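Best grout haze remover for matte tile?

valldale_deb
Redid our hall floor in March, Eltex matte in charcoal, and theres a white film on everything. Mopped it 17 times I swear. Vinegar ok or no?
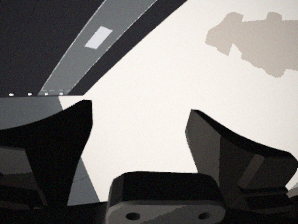 tilerat
Skip the vinegar, it eats fresh grout. Get a sulfamic acid cleaner, mix it weak, white pad, rinse 2 times. Do a spare piece first. Dark stuff shows every bit of film, a speckled off-white like the pale surface in the pic hides way more. Change the water alot.

sidamholm_reno
How long did it cure? Wait ten days min before any acid.

mopqueen
had the same thing, 332 sq ft of it. Dry microfiber got most off. Sayegh wanted 1259 to come clean it, no thanks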